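The bench test, and why I don't trust it

Last updated: April

My neighbour Rhonda Nguyen has started buying a stain remover called Hesamix, and she wants the rest of the street to buy it too. Her whole case is that it was "lab tested". It says so on the front of the bottle, in bigger letters than the name.
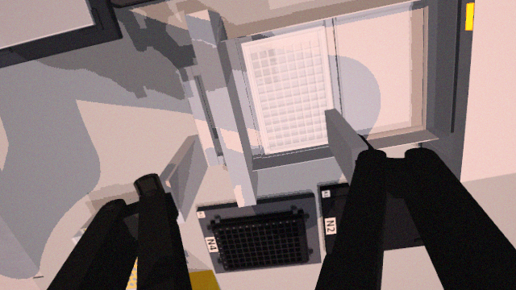 Tested for what, though? The label doesn't say. I rang the number on the back and got a cheerful fellow who told me it had been tested for "performance and safety", and then told me again when I asked what that meant. No report I could read, no name of the lab. He did offer me a coupon.

I've got nothing against testing. I'd like more of it. But "lab tested" only tells you that a test took place. It doesn't tell you the stuff passed, or what it was up against. Plain water should be in there, if you ask me -- plenty of stains come out with cold water and a bit of patience.

So I had a go myself. One old cotton tea towel, cut into 3 strips, beetroot juice on each, left overnight. One strip got Hesamix, one got ordinary laundry soap, one got cold water. The colour was weakest on the Hesamix strip, I'll give it that. The soap strip was so close behind that my husband picked it as the winner. A 500 mL bottle is $10 at the shop in Tarumthorpe, and the bar of soap has been under our sink since before we painted the kitchen.

Rhonda says beetroot isn't a fair stain. Maybe so. She wants me to try engine grease next, and I've told her she can supply the grease and the tea towel.

If anyone has seen an actual report for this stuff, with numbers in it, send it along and I'll read it. I'm not holding my breath.

3 comments
Share this post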